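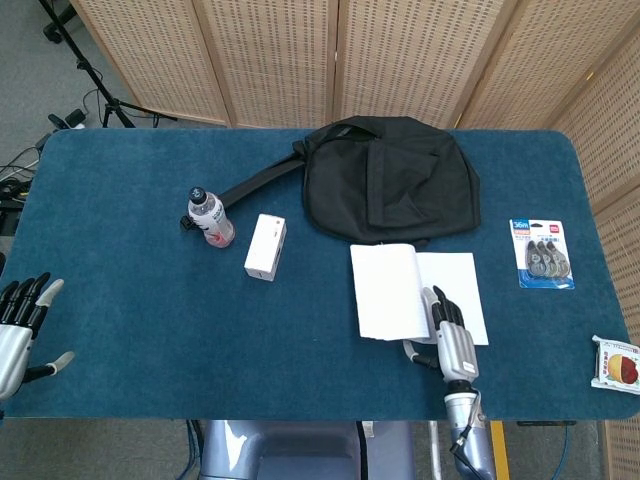
Bag packing, head view, December 3, 2022

Good day! The Plultero policy finally does something sensible with the notebook. Up to now everything thin and floppy was a disaster for us, and the new training mix seems to be the reason.

What changed: we kept the 689 two-handed demos from March and added 400 short clips that only cover the first touch on an object, no lifting. Same network, same head camera, nothing else retuned. I expected a tiny bump. Got a lot more than that!

Object set for this layout: water bottle lying on its side, small white box, open notebook, the correction tape blister (the one with "36m" on the card), snack packet, and the black shoulder bag at the back with its flap folded over. Teal mat as usual.

Notebook open, 5 tries per policy:
old mix, 1 good grasp
new mix, 4 good grasps

The one miss was a page slip with the right hand. The left hand stays out of the way much better now too, which I did not see coming (the touch clips are nearly all right-handed, so where does it get that from?).

Still bad: the bag strap. It runs a long way out to the left behind the bottle, and Tridden keeps scoring the buckle as a separate object. Going to relabel strap and bag as one thing and rerun the segmentation.

To do
- 3 more layouts with the bottle upright
- try the Nagano weights with the touch clips, same seeds
- copy the logs to Puridier before the disk fills up again
- notebook closed, as a control

If the Nagano run shows the same jump I'll be very happy.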